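Friday, November 9, 2018

Okay, week 9 notes, typed up on the tram so forgive the shorthand. We're still on loanwords and how they get "settled in" to a language. If you missed the September lectures, read the vowel handout first or half of this will sound like soup!

## 1. Borrowing isn't copying

When a village takes a word from its neighbours, it nearly always bends it to fit the local sounds. My favourite case is the Stundau word list (the one I keep waving about in tutes). It has 24 items borrowed from Vitska over the hill, and the final consonant has gone missing in every single one – they just don't like a closed syllable in Stundau.

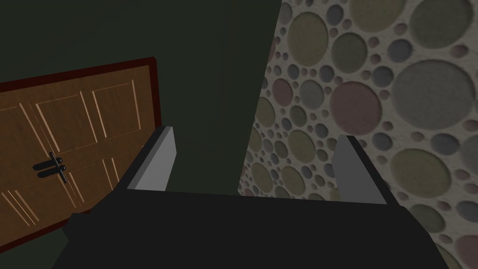 ## 2. Place names are stubborn

Ordinary nouns get worn down fast, but place names hang on to old sounds for ages. Au is a lovely little name to practise on. Say it aloud as one syllable, then as 2, and listen to what your tongue does in the middle (mine sneaks in a sort of "w").

I reckon most of you wrote that glide down as a full consonant in the last exercise. I'd have done the same in first year, and I wouldn't lose sleep over it.

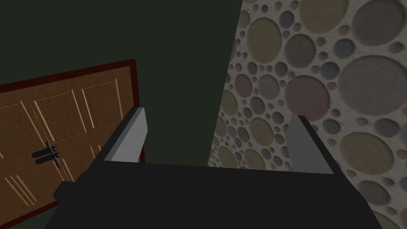 The other thing I noticed in your transcriptions was stress. Utumik gave everybody grief. Speakers from the coast put the weight on the first syllable and the inland ones put it on the last, so either answer got full marks provided you said which speaker you were listening to. A few of you marked no stress at all, which is a bit cheeky.

## 3. For next week

- Read the chapter on vowel harmony, skipping the appendix.
- Transcribe recordings 1 and 2 – broad transcription is fine, don't go mad with the diacritics.

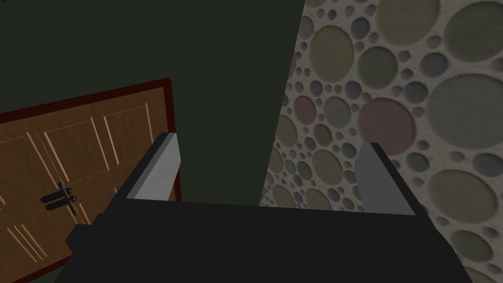 - Bring one loanword from your own family's speech. Slang is welcome, and so is whatever your nan calls the telly remote.

My office hour has moved to after the tute, same room as before.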